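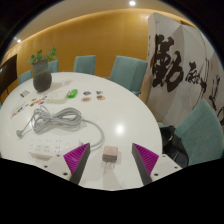 Yoon-hee Ko wrote in to ask whether the Esberg 143 will run a second display and charge a notebook over the same cable, or whether the second display knocks the charging rate down. It will do both, and the charging rate is not affected. The dock reserves power for the notebook first and shares what is left among the accessory ports.

Esberg 143 Notebook Dock
Made by Tudier

Overview

The Esberg 143 is a desktop dock for notebooks with a full-function USB-C port. It carries video, wired network, audio, data and charging over one host cable. The housing is a single piece of extruded aluminium with a grey finish and a rubber foot along the full length of the base. There is no fan.

The unit replaces the earlier Cheon dock. The port layout has changed and the two are not interchangeable in a rack tray.

Ports

Front: USB-C data, USB-A data, combined headphone and microphone socket
Rear: USB-C host, 2 x HDMI, gigabit Ethernet, 2 x USB-A, DC input
Side: security slot

The front USB-C port does not carry video. It will charge a phone or a small tablet, including when the notebook is disconnected, provided standby charging is switched on in the Stundov utility.

Display support

Two external displays can be used in extended or mirrored mode. The result depends on the host. Some notebooks support only one external display over USB-C regardless of the dock, and on these the second HDMI port will repeat the first. Check the notebook maker's specifications before ordering.

If a display wakes at the wrong resolution, disconnect the host cable, wait for the status light to go out and reconnect. Firmware from March onward corrects this on most panels.

Power

The dock is supplied with its own external power supply and will not run from the notebook. Use only the supply in the box. Phone chargers and other USB adapters will not start the unit, even where the plug fits -- the DC input is a barrel connector and expects a fixed voltage.

The status light is white when a host is connected, amber in standby and off when there is no power. A flashing amber light means the host cable has been recognised as charge-only. Replace it with the supplied cable or another rated for video.

Setup

1. Connect the power supply and wait for the amber light.
2. Connect displays and network.
3. Connect the host cable to the notebook last.
4. Install the Stundov utility if standby charging or firmware updates are needed. It is not required for normal use.

In the box

Esberg 143 dock
External power supply with mains lead
Host cable, USB-C to USB-C
Printed setup card

HDMI cables are not included.

Ordering and returns

Orders placed before 2 pm leave the warehouse the same day. Unused units can be returned within 14 days in the original packaging. Faulty units are covered by a two-year warranty -- keep the serial number label on the base, as claims can't be processed without it.

For bulk quotes and rack trays, contact Jana Meinecke in business sales. Firmware questions go to Faustino Esquivel.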